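Is a whole-room humidity "balancing" tile worth the money, or is it snake oil?

Posted in Walls, Floors and Finishes
2026-10-29

Tâm Lý

We have a spare bedroom on the north side of the house that gets musty every summer. A salesman from a company called Dornberg came by and told us the fix is to cover two walls with their "breathing" tile. His pitch is that the tile soaks up moisture when the air is damp and lets it go when the air is dry, so you never need to run a dehumidifier again. The quote was $4000 for materials and labor, with a discount if we sign this month. I have a hard time believing a wall can replace a machine.

What bothers me is that every answer I get is a story. A customer in the next town loves it. His own mother has it. When I asked for a test report he gave me a brochure with a graph, and the graph had no numbers up the side. I asked what happens after three damp weeks in a row, when the tile is already full, and he said it "doesn't work like that."

The room is 236 square feet. In June the cheap meter on the bookshelf read in the high seventies most mornings. There is no stain on the drywall that I can find, and the roof is fairly new. The closet smells worse than the rest of the room, if that matters.

My husband likes the look of it, so part of this is about decorating and I accept that. Tile from floor to ceiling on two walls seems like a lot to me, but he keeps going back to the room pictures.

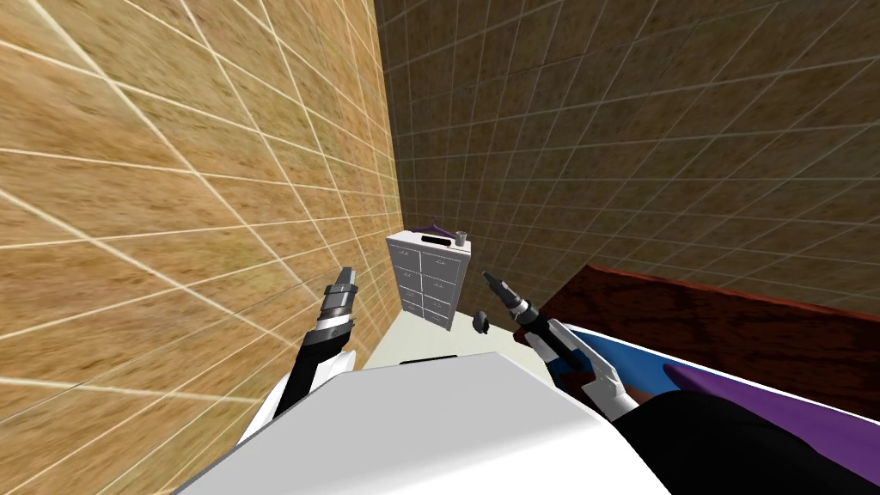

Computer rendering: tan and brown square tile with light grout lines, small chest of drawers in the corner.

So, two things. Has anyone lived with this kind of product through a couple of summers? And if it's junk, what would you spend the money on?

Hạnh Lại

I'd keep the checkbook closed for now. Materials that take up and give back moisture do exist, and plain unpainted plaster does it to a degree. That part of the pitch isn't a lie. The trouble is the amount. A wall can smooth out a bump in humidity, like somebody taking a long shower with the door open. It can't get rid of water that keeps coming in day after day. Once it has taken up what it can hold, it's a wall. Your question about three damp weeks was the right one and he ducked it.

Ask him for three things in writing: how much water a square foot holds, at what humidity it was tested, and whether the grout and any sealer were on it during the test. I asked a Troker dealer the same thing about a similar panel and never heard back -- make of that what you will. If the surface gets sealed to make it easy to wipe down, I don't see how it's supposed to breathe at all.

Before buying anything, find out where the damp comes from. A closet that smells worse than the room usually means still air against a cold outside wall. Pull everything out and leave the door open for two weeks. Move the furniture a few inches off the outside walls too. Then go outside in a hard rain and look at where the water goes. Our "mystery" musty room was a downspout that had come loose and was dumping right at the foundation. The part cost less than lunch.

Also, check your meter. The cheap ones can be way off. Put it in a zip bag with a bottle cap of damp salt (damp, no puddle) and leave it overnight. It should settle near 75 percent. If it says 85, your high seventies are really the high sixties and you have a smaller problem than you thought.

If the room is still damp after that, buy a regular dehumidifier with a hose outlet and run the hose to a drain. I wouldn't pay extra for a big name. Look at the pints per day rating, and be a little suspicious of that as well, because the older ratings were taken in a warmer room and come out higher. You'll have plenty left over for whatever your husband wants on the walls.

One more thing on the discount that ends this month. Call in a month and see if it's still there.

Makris

had it put in at my last place, different brand (Clukari i think). looked good. smelled the same. we sold the house so cant tell you about year two

they charged me 1570 for one wall and the guy was done in a day. grout got dirty by the window. get the dehumidifier, mine is set to shut off at 50 and i empty it every other morning. its loud though so dont put it in a room where somebody sleeps

Tâm Lý

Thanks, both. I did the salt bag last night and the meter said 81, so it's reading high by six. I feel a bit silly, but the closet really does smell. I've emptied it and left the door open, and I'll look at the downspouts next time it rains.

I emailed Dornberg the three questions. The reply was the same brochure.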